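Lilthorpe Robotics Club
Progress report to the Fovalow Fund, second period, ending July

You asked for plain reporting, so the score comes first. At the end of the first period the arm completed 100 of its logged grasp attempts without a person stepping in. In this period it completed 151. Those look like good numbers until they are set beside the total, which now stands at 3,111 attempts. I would ask you to read the rest of this report with that in mind.

The students have built what they said they would build. The arm is bolted down, the gripper opens and closes on command, and the wrist camera streams to the Aksoy controller with few dropouts. Attendance has held at 20 students, and most of them can now start the system and log a session on their own. What they can't yet do is get the arm to decide for itself where to close.

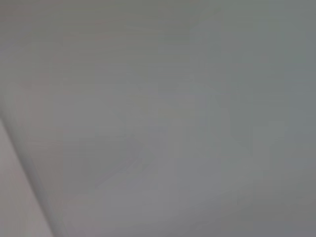
Close-range vision is the weakest part of the project, and I don't think the original plan took it seriously. The plan assumed that the wrist camera would guide the arm all the way in to the object. At very short range the software has almost nothing to work with. One long slanted edge, with paler gray on one side and darker gray on the other, is the best feature it could hope to find in a view like this one, and even that edge is soft. The students wrote an edge finder in the spring and are proud of it. It does well on their test pictures - those are all sharp.

Two fixes are under discussion. The first is to take the position from farther back and make the last part of the move blind. The second is to buy a Sindurer close-focus lens, which the older students favor. I am not convinced that a purchase should come before the cheaper test, and I have asked them to run the blind approach first and write up the result, good or bad.
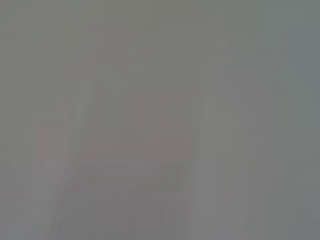 Wrist camera view, reddish-pink area at center, heavily out of focus.

Color may hold up better than shape. One group wants to steer by the color of the target and ignore outlines altogether. It's a reasonable idea, though a faint tint is thin evidence, and their threshold settings have had to be changed nearly every time the room lights change.

Spending is within the grant. The spare gripper motor has been bought and the line for sensors is untouched. The student logbooks are patchy - good on successes, short on failures - and we have changed the form so that a failed attempt can't be saved without a note.

For the next period I would rather promise less. We will finish the blind approach test, settle the lens question, and drop the sorting demonstration from the schedule unless the grasp rate improves. A revised timetable will be sent to Fovalow before the next payment is due.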